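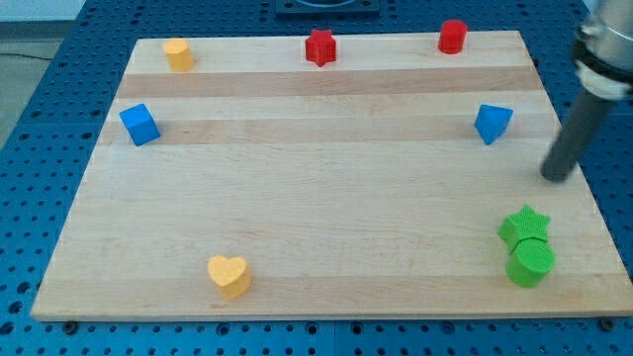
木の板と積み木(一部)。

積み木の遊び方調査 参加者募集のお知らせ

木製玩具の企画と製作を行うトゥルナー(Tuluner)では、新しい積み木セット「コランス(Corance)」の発売準備にあたり、ご家庭で試用していただける親子を募集します。試用期間中に気づいたことを記録し、終了後に会場での聞き取りにご参加いただく内容です。

調査の内容

コランスは、板の上に色と形の異なる積み木を並べて遊ぶセットです。積み木には円柱、立方体、三角柱のほか、星形やハート形があり、色は赤、青、黄、緑を使っています。板は明るい色の木をはぎ合わせたもので、少し濃い色の帯が横に2本入ります。

今回とくに知りたいのは、次の点です。

・お子さまが最初に手に取る形、よく使う形
・板の上に並べるか、板を使わずに床や机で遊ぶか
・濃い色の帯を目印として使うかどうか
・星形とハート形を立てる、重ねるなどの使い方
・片づけにかかる手間、しまう場所

遊び方の決まりはありません。お手本どおりに並べさせる必要はなく、普段のおもちゃと同じように扱ってください。遊ばなかった日は「遊ばなかった」と記録していただければ結構です。

参加いただける方

・2歳から小学校入学前までのお子さまと、その保護者の方
・試用期間を通してご自宅で記録をつけられる方
・聞き取りの日に、お子さまと一緒に会場までお越しいただける方
・玩具の製造、販売、広告に関わるお仕事をされていない方

きょうだいでの参加もできます。その場合も1家庭につき1セットのお渡しとなります。過去にトゥルナーの調査に参加された方の応募も受け付けますが、1月に行った箱と説明書の調査に参加された方は、今回はご遠慮ください。

募集数

72家庭。応募多数の場合は、お子さまの年齢の偏りが出ないように調整したうえで抽選とします。

試用期間と流れ

1. 応募フォームから申し込み
2. 抽選結果をメールで連絡(落選の方にもお送りします)
3. 同意書の返送を確認後、セットと記録用紙をご自宅へ発送
4. 到着の翌日から2週間、ご自宅で試用
5. 会場で聞き取り(1家庭45分。お子さまが遊ぶ様子も見せていただきます)

記録用紙は1日1枚です。遊んだ時間帯、使った形、保護者の方の感想を書く欄があります。写真の添付は任意です。添付される場合は、お子さまの顔や住所のわかるものが写らないようにお願いします。

会場

イブラヒム館(Ibrahim)2階 工作室。靴を脱いで上がる部屋です。ベビーカーは1階の受付で預かります。授乳とおむつ替えに使える部屋が同じ階にあります。駐車場はありませんので、公共の交通機関をご利用ください。

謝礼

聞き取りまで終了した1家庭につき4000円をお支払いします。別に交通費として一律975円をお渡しします。いずれも聞き取り当日に現金でのお渡しです。受け取りの際に署名をいただきますので、保護者の方の本人確認書類をお持ちください。

ご都合により途中で中止される場合、謝礼のお支払いはありませんが、違約金などが発生することもありません。セットは着払いで返送してください。

セットの取り扱い

お渡しするセットは試作品です。聞き取りの日に、板と積み木をすべてお持ちください。傷や色落ちがあってもそのままで構いません。補修や塗り直しはしないでください。紛失した場合は、見つからない積み木の色と形をお知らせください。弁償の必要はありません。

水洗いはできません。汚れたときは固く絞った布で拭き、日陰で乾かしてください。角の欠けやささくれを見つけた場合は使用をやめ、下記の係までご連絡ください。お子さまが遊んでいる間は、必ず保護者の方が近くで見守ってください。

試作品の第三者への貸し出し、譲渡、販売はお断りします。また、発売前の製品のため、写真や感想をSNSなどに掲載することは控えてください。

個人情報について

募集と連絡に関する業務は、調査会社サーナイン(Cirnine)に委託しています。お預かりした氏名、住所、連絡先は、抽選、発送、謝礼の支払いのためだけに使用し、調査終了後に削除します。記録用紙の内容は、個人がわからない形にまとめたうえで製品の改良に使用します。

応募方法

サーナインの応募フォームに、保護者の氏名、住所、日中につながる電話番号、お子さまの年齢(月齢まで)、聞き取りに参加できる時間帯を入力してください。電話での応募は受け付けていません。フォームの送信後、受付完了のメールが届かない場合は、迷惑メールのフォルダをご確認のうえ、問い合わせ欄からお知らせください。

応募締切:2024年2月7日 17時まで

問い合わせ先

サーナイン コランス調査係
応募フォーム内の問い合わせ欄をご利用ください。回答は平日の10時から16時の間にお送りします。抽選の結果に関する個別のお問い合わせにはお答えできません。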